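Knitwear Sorting and Folding, Dosard Flat

19 Aug 2020
By the Clustby wardrobe desk

Notes on the summer sort of the knitwear at the Dosard flat. The sort is done twice a year, once in August and once in January. Each garment is laid out on the bed, checked, folded and assigned to a shelf or a box. The bed is used because the floor collects lint and the table is too narrow for a sweater with both sleeves out.

The storage is a Hauser wardrobe with fixed shelves and a pair of flat boxes that slide under the bed. Usable shelf width is 60 cm. The August load was 12 garments, all knit, no coats. Entries follow the order of the sort.

Laying out

Garments go face up with the front opening toward the person folding. Sleeves are pulled straight first and brought in afterward. Pulling a sleeve across before the body is flat puts a twist in the armhole, and the twist stays in the fold. The ribbing at the cuff and hem is not stretched by hand at any point — it is patted flat and left.

Cable-knit cardigan, mustard yellow

Ribbed cuffs and hem, cable columns running down the body, small round brown buttons at the front. One sleeve is out straight and the other has come over, with its cuff near the collar. The dark label at the neckline is the reference point for centering the fold.

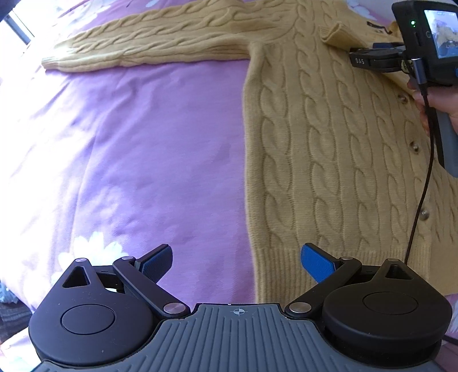 Folding a cable knit

Cables are thicker than the ground between them and do not crease well. The fold line should run between two columns, along the flatter part of the knit. Folding across the middle of a cable leaves a ridge that shows when the cardigan is worn.

The order used at Dosard:

1. Button the front, top to bottom. Check each button for a loose shank.
2. Turn the cardigan face down and smooth the body toward the hem.
3. Bring one side in to the center of the back, then lay its sleeve down parallel to the side.
4. Repeat on the other side. The cuffs may overlap.
5. Fold the hem up to the underarm, then once more to the collar.

The finished bundle is thick. Two cable knits to a stack is the limit on the upper shelf. A third will lean.

Weights and shelf placement

Anything over 800 g goes on the bottom shelf or in a box. The heaviest piece in the August sort was a shawl-collar pullover at 1067 g, and it went in the box on its own with the lid left unclipped. Fine gauge pieces go on the upper shelves, rolled or folded in thirds. Hangers are not used for knits in this wardrobe. The shoulder marks from the previous winter took two washes to come out.

Checks before storage

Cuffs and elbows are checked for thinning by holding the fabric up to the window. Pills are taken off with a comb, worked in one direction. A snag is pulled through to the inside with a blunt needle and left uncut. Pieces that need mending are kept out of the boxes and go in the Drerovach bag on the door hook — the bag is emptied before the January sort.

Box lids are labeled on the short side, with the contents written in pencil. Cedar blocks were sanded and put back, one per box.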